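Keeping a two-arm sorting bench happy: small habits that pay off

I love this bench. We run a pair of arms on the Flaruvska cell five days a week, picking and sorting small bits into baskets, and most of what keeps it humming takes a cloth, a hex key and a cup of tea.

Start at the fingers. Power down, then wipe each finger face with a barely damp microfibre cloth and look into the gap between them with a torch. 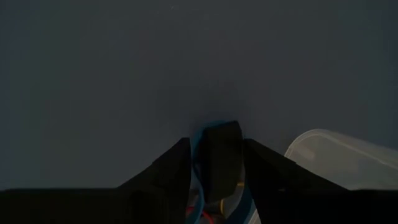
Check any wiring in there for rub marks while you're down at that level. I do ours every 20 hours of running, and I've caught two chafed sleeves that way (very satisfying!). Snug the finger screws by hand only. If one keeps backing off, a dab of removable threadlocker sorts it.

Next, the practice run. Rubber bands are brilliant for this, because they cling, roll and stretch, and a tired gripper shows itself straight away. Ours did 244 picks before the left side started fumbling.

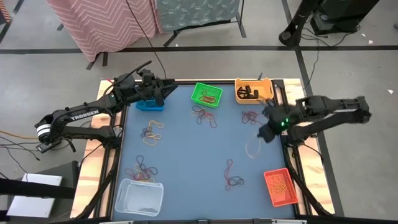

Mekonnen writes that bands leave a powdery film on the pads after a while, and that a wipe with isopropyl before the Monday warm-up fixed most of the dropped picks.

Good tip, and I've pinched it! Last job is the tabletop.

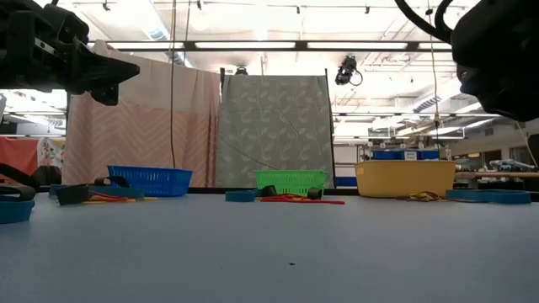
Re-zeroing goes much faster on a tidy bench, so I give it 8 minutes at the end of the day. Baskets and tubs go along the back, like the blue and green baskets and the big yellow tub here, which leaves the front of the table clear for test moves. Then I jot the pick count on the clipboard and park both arms.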